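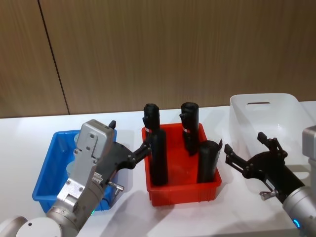 Three bins on a white tabletop.

February 10, 2021

I paid $70 for the Heltton course in September and I want my evening back more than I want the money. A couple of readers have asked me whether it's worth doing, and one of them sounded like she had her card out already, so I'm going to write down what I think while I'm still annoyed.

For anyone who has been spared it, Heltton is a home organizing method. You get a set of video lessons, a workbook you print yourself, and access to a members' area where people post their pantries. The big claim is that everything you own belongs to one of 11 categories, and that once you know the category you will never again wonder where a thing goes. Batteries, birthday candles, the little Allen keys that come with furniture, the instructions for a vacuum you no longer have. All of it has a category. The category gets a bin, the bin gets a label, and then you are a calm person.

I have doubts about the 11. Where does that number come from? The course says it was "arrived at through years of work in real homes," which could mean anything. If it had been 9 or 14 I would have been told the same thing in the same soothing voice. I wrote to the support address to ask and got back a paragraph about trusting the process and a coupon for the advanced course.

My own test was the junk drawer, because everyone's test is the junk drawer. I emptied it onto the kitchen table and started assigning. The first dozen things were easy and I had that nice warm feeling you get from any activity that looks like progress. Then I picked up a bread clip with my landlord's phone number written on it in pen. By the workbook this is either Paper and Records, Kitchen Active, or Release. I know what the workbook wanted me to do, which was copy the number into my phone and Release the clip. But the number has been in my phone for years. I keep the clip in the drawer for when my phone is dead, the heat is off and I'm standing in the kitchen in a coat. The drawer was working fine! It was ugly and it stuck a little when you pulled it and everything I needed in a hurry was in it.
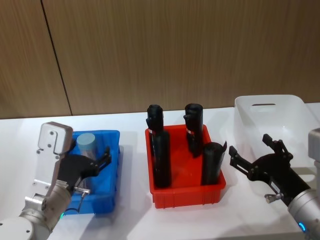 And that's my main quarrel with this whole line of advice. It treats a mess as a lack of information, as though you don't know where your scissors are because you haven't decided where scissors live. I know exactly where my scissors live. They live in the cup by the stove. They aren't there because I used them upstairs on a pair of tights and then the phone rang. No number of categories fixes that. You could give the scissors their own room.

Kamonchanok Thaweesak, who I used to share an apartment with in Skaltbridge, took the course before I did and loves it, and I should be fair to her because her place does look wonderful. I went over there in the fall and we sat on the porch, and when I went in to use the bathroom I had a good nosy look at the hall closet. Every shelf labeled. Spare light bulbs sorted by fitting. I was impressed and a bit sour about it. But here's what I remember from living with her, ten years before Heltton was a thing you could buy: her spices were in alphabetical order and she folded her grocery bags into triangles. She was always going to have that closet. I think the course sells mostly to people who would have done it anyway and are glad to have company, and then their photos are used to sell it to people like me.

I asked her if she thought it had changed anything. She said it had given her "permission." I asked permission for what and she said to buy the label maker.

The label maker, right. It's called the Elia and the course never quite tells you that you need it, but it's in every lesson, sitting on the counter. It prints on a tape that comes in a cartridge and the cartridge fits no other label maker. I did not buy one. I used masking tape and a marker, and after a month the tape on the bin under the sink curled up and fell off, and guess what, I still knew what was in the bin. It was sponges. Anyone could tell they're sponges.

I would like somebody to do a proper comparison. Take a bunch of ordinary households, give half of them the course and give the other half an equal number of empty containers and a free Saturday with somebody to watch the kids. Go back a year later without warning. My guess is you'd find no difference worth $70, and that the free Saturday did most of the work in both groups. I don't have any evidence for this. Neither do they for theirs, and they're the ones charging.

The before-and-after pictures don't count as evidence either, since the "after" is taken about ten seconds after. I want to see the "after that." I want to see it in the second week of a stomach bug with a visiting mother-in-law.
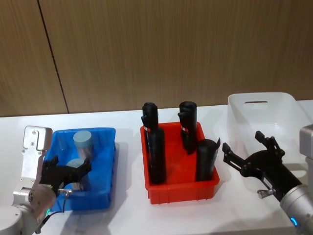 Photo: Siv Sandberg

Let me say what I did get out of it, so I don't sound like a complete crank.

Lesson 3 has a good idea in it. It says to put the thing where your hand goes looking for it first, even if that's a silly place. I'd been keeping the flashlight in the utility closet because that is where a flashlight ought to be, and whenever the lights went out I'd go to the drawer next to my bed, find no flashlight, swear, and then walk into the door of the utility closet. It's in the bedside drawer now. I've been very happy with this. My grandmother could have told me the same thing and probably did, but I'll give the course credit for saying it when I was listening.

The trouble is that this one good idea goes against the rest of the method. If things should go where your hand looks first, then you don't need the 11 categories, because your hand has never heard of them. My hand thinks stamps go with tea. I can't defend that. They've been next to the tea in three different kitchens and I've never run out of stamps without noticing, because I drink a lot of tea.

The other thing I got was a timer habit. The course wants 40 minutes a day, which is nuts. I don't have 40 minutes a day for sleep hygiene or my back exercises and those come from a doctor. But I did find that if I set the oven timer for whatever I could stand and put stuff away until it rang, the downstairs looked noticeably better by the end of a week. Then I stopped and it looked the way it always does. So the thing that helps with tidiness is tidying. I don't know how you'd package that.

A few people in the members' area said much the same, in a careful way, and I noticed their posts didn't stay up long. Maybe they deleted them on their own. There's a rule about keeping the tone positive and I can see how "I did all the lessons and my garage is still a garage" might fall on the wrong side of it. I don't love a community where the only thing you can report is success. Everybody's results look great if the ones with bad results are asked to go think about their mindset.

There's also a competing method called Mathew, with one T, that uses no categories at all and has you sort by how often you touch things. Two readers have recommended it. I looked at the sample lesson and the man had a very clean shirt and said "intentional" a lot. You're supposed to put a dot sticker on an object every time you pick it up. I have a hard time picturing the colander after a month of this, and I would like to know what happens to the dots in the dishwasher. If either of you is still doing it by summer, write and tell me and I'll print it here even if it makes me look bad.

As for the reader with her card out: keep the money for now. Pick the worst drawer, put the oven timer on, throw away the dried-up pens. If you get to the bottom of it and you're still wishing for a category, the course will still be there, and it will almost certainly be on sale. It was on sale when I bought it. It's been on sale every time I've checked since, always ending at midnight.

I put the junk drawer back together, by the way. The bread clip is in the front left corner.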